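I've been putting off the bedroom since February, and I'd have kept putting it off if Elisa hadn't texted to say she was coming to stay and would I mind if she brought the good suitcase. The good suitcase is enormous. There was no floor for it.

So, laundry. I grew up in a house where clothes were folded the minute they came off the line, and I've turned into a person who lives out of the clean pile for days (Mum, if you're reading, sorry). My system, if you can call it that, is to dump everything on the bed after lunch so that I can't go to sleep until it's dealt with. It works maybe half the time. The other half I shove it all over to one side and sleep next to it like it's a large, quiet dog.
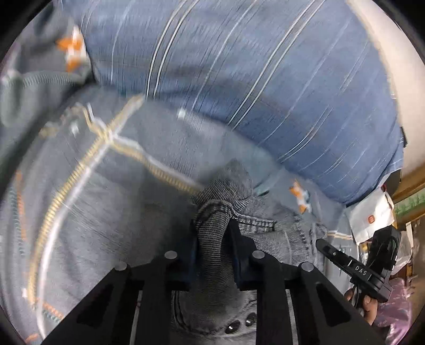 Jeans are my least favourite thing to fold, and I own too many pairs. Shirts I can do while watching telly, but denim fights back — the legs twist, the pockets bunch up and the whole thing ends up the shape of a loaf. I always start with them now, to get the worst over. The grey ones went first, right there on top of the comforter with the orange and white stars, which I love and which matches absolutely nothing, least of all the blue striped pillow. Elisa has opinions about that pillow. I don't care! It's the comfiest one in the house.

Rin Kawaguchi once showed me how to fold jeans in thirds so they stand up in the drawer by themselves, and I did manage it with 11 things before I lost patience and went back to flat stacks. The drawer shuts if you lean on it.

Still to do: the sock bag, the top shelf of the wardrobe, and whatever is in the box from the Weslow flat that I haven't opened since we moved. I'm going to put the kettle on first.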